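Foros Ralora > Aprendizaje por demostración > Captura de datos

Pinza manual: ¿cuántas demostraciones de ropa por habitación y cuándo descartar?

Gizella Veres
Estamos recogiendo demostraciones de doblado con dos pinzas de mano, cámara montada en cada una. Llevamos 3.828 episodios, casi todos grabados en 3 viviendas. La política entrenada dobla bien sobre sábana lisa y falla en cuanto la tela de debajo tiene dibujo: cierra los dedos fuera de la prenda o coge también la colcha. Dos dudas:
- ¿Conviene repetir más en las mismas casas o repartir los mismos episodios entre más sitios?
- ¿Descartáis los episodios en los que el operador suelta y vuelve a agarrar?
La exportación se hace con Clamiren, sin filtrar nada salvo los cortes de seguimiento.
Editado: añado versión, 42.

lencho_b
Más datos. Con 500 por prenda a mí me fue bien. El doblado de toallas lo tengo resuelto desde noviembre.

Ebise Tesfamariam
Depende de qué se repita. Si el fondo no cambia, el episodio mil aporta muy poco. Yo fijaría un tope por combinación de cama y colcha y pasaría a la siguiente al alcanzarlo. En Nurnville trabajamos así y el error de agarre sobre estampados bajó sin aumentar el total.
Sobre los reagarres: no los borres. Márcalos con una etiqueta aparte y entrena con y sin ellos. Lo que sí descarto es el episodio en el que una pinza tapa a la otra durante el cierre, porque la acción queda sin observación útil.
Para el fondo, busca colchas con cuadros de varios motivos y prendas de un solo color, y deja una segunda prenda cerca para que el modelo tenga que elegir. Empieza a grabar con las mordazas abiertas y la cintura elástica a la vista.

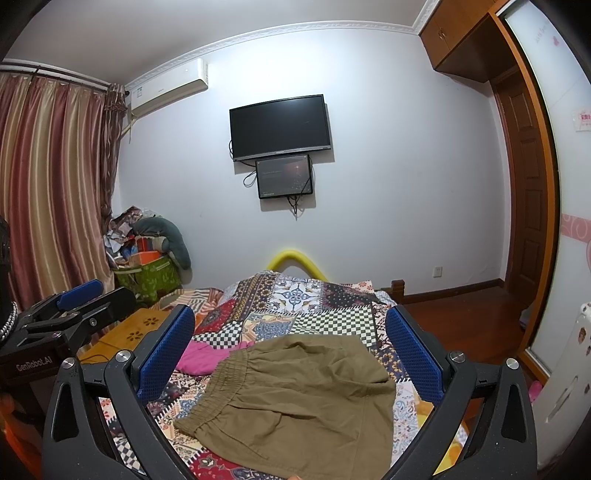 Gizella Veres responde que el tope por colcha le parece razonable, pero que entonces la segunda prenda debería cambiar de lado entre episodios, o la política aprenderá la posición en lugar de la prenda. Pregunta también si la etiqueta de reagarre se pone durante la grabación o al revisar.

Ebise Tesfamariam
Al revisar. En grabación el operador se olvida. Lo del lado, de acuerdo; nosotros lo sorteamos antes de cada toma.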